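Tekport Deskside scene pack — simulated two-arm workcell for Dvorak robots

Now shipping. Second release, replaces the November one. If you bought that you get this free, same login.

What it is: a ready-made desk environment for training and testing a two-armed robot in simulation. Load it, pick a task, press run. No modelling, no lighting to fiddle with. Made for small teams who havent got a spare month.

What you get
Desk scene with monitor and small wooden drawer unit, loose small bits, walls, the lot
Two arms with two-finger grippers, both fully driveable
View from the robot's own body looking out over the desk — same view you'd log on the real thing
57 task starts, mostly drawers and small objects
1,942 recorded runs, replayable, joint data included
Randomiser for object positions and light 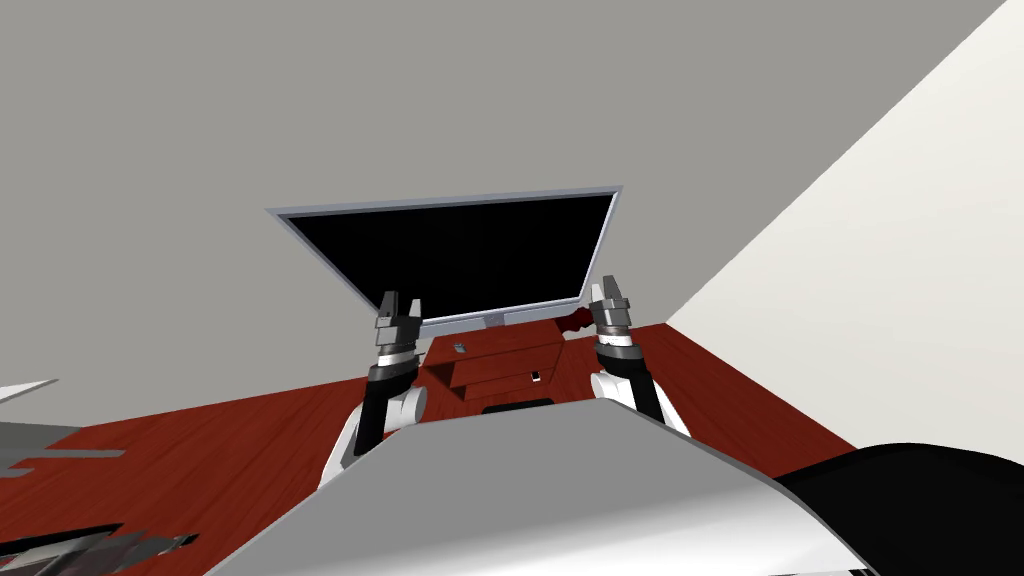

Drawer tasks are the ones people ask for so we did those properly. Each tier is its own joint, with friction you can set. Default is on the stiff side. Turn it down if your policy is new and keeps giving up, turn it back up before you beleive any of the numbers.

Grippers start open and empty on every drawer task. Pick-and-place starts vary, see the task list in the download.

Monitor screen can be left off or given your own texture. Any square-ish png will do, it gets stretched to fit.

What it isn't: a full office. No chairs, no people walking through. Remthorpe kitchen pack is separate and the two don't share a licence — sorry, we know.

Needs: a decent graphics card, 2 monitors handy but not required. Runs headless. Setup guide is short, read it anyway, esp. the bit on units.

Price: 804 per seat, one-off, ex VAT. Teaching labs ask for the lower rate, we nearly always say yes. Updates included for the life of the release.

Known problem: very small objects can sink slightly into the desk top at large time steps. Use the smaller step for now. Fix is written, still being tested.

Questions on seats, invoices or custom scenes to Citlali Chávez at the Lelelwood office. Please put your order number in the subject line, it saves a day.

© Tekport 2021 | Contact | Terms of sale | Page updated 30/12/2021 | Back to top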